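Is the Teruvska open day worth it for someone who isn't technical?

Posted by Corinne Bellamy
My nephew has talked me into signing up for the open day at Teruvska (they're the folks with the lab behind the old mill, if you're local). I sewed for a living for thirty years and I'm told they have robots folding laundry, so naturally I'm curious! But I don't know one thing about robots and I don't want to stand at the back feeling foolish. Has anyone been? Is there much to see, and can you ask questions?

Verna Benavides
Oh, do go, Corinne, you'll be right at home! I went to the October one with my sister and we stayed at the shirt table far longer than we meant to. Everybody there was kind and they were happy to talk to two old ladies about sleeves. It's a plain white table, a heap of shirts and the two arms, and you can stand close enough to follow it.

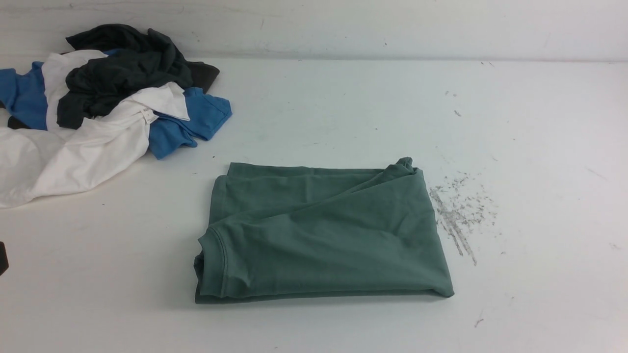
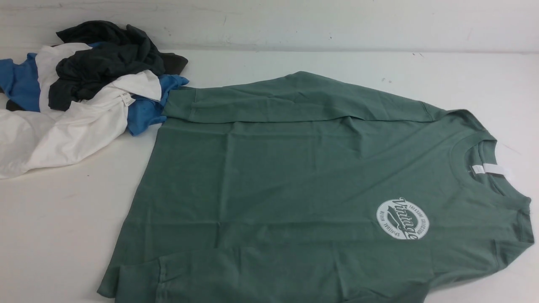
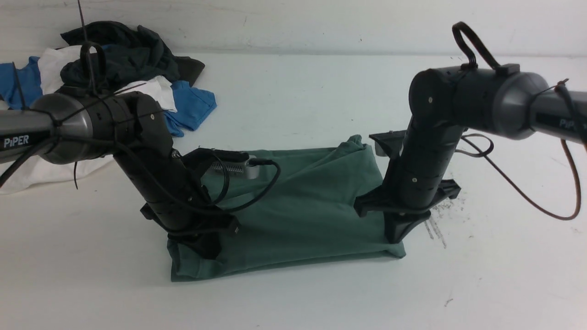 The green shirt, at different points in the job.

What I liked best was hearing the young man explain why cloth is so hard for a machine, and I thought, well, I could have told you that about jersey knit. Do ask him about collars. Wear flat shoes, too, as the floor is concrete and there are only 5 chairs. The coffee was good and the cookies went early.

Otis Kasprzak
its fine. parking is bad, use the Kollár lot. slower than you think it will be

Eino Kettunen
I'd add to what Verna wrote that you need to book, even though it's free. They had 205 places last time and I got in off the waiting list. The next sign-up closes Monday, November 3, 2025, and the form asks for an email address for every guest, so have your nephew's handy. If you can, take the first session of the morning. The talk afterward got a bit deep for me, but you can slip out and go back to the tables, and plenty of people did.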